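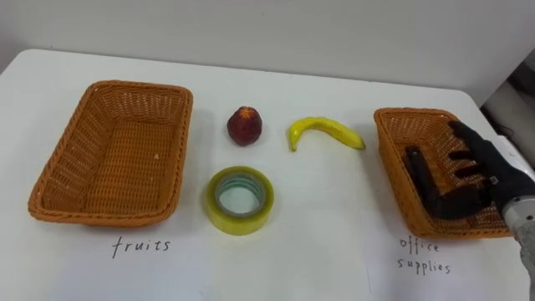
Berenice Villalobos wrote to me that baskets never help, they only hide the mess in a nicer place. I thought about her words for a long time, and I do not agree. A basket without a name hides the mess. A basket with a name is a small promise.

Welcome to my sorting gallery, December 2023. In July I began to put everything on one white table and to decide, piece by piece, where it lives.

Fruits and office supplies
Two wicker baskets, and the names are written in black directly on the table. The red fruit is still between them, and it is easy to say where it belongs. I like the woven rims very much - they are thick and pleasant to hold.

My small rule
I write the name first and sort after. When I did it the other way, I always made a third group called "other", and it became the biggest one.

If you have also sorted a table at home, please write to me. I read every letter, but I answer slowly - mostly on Sundays.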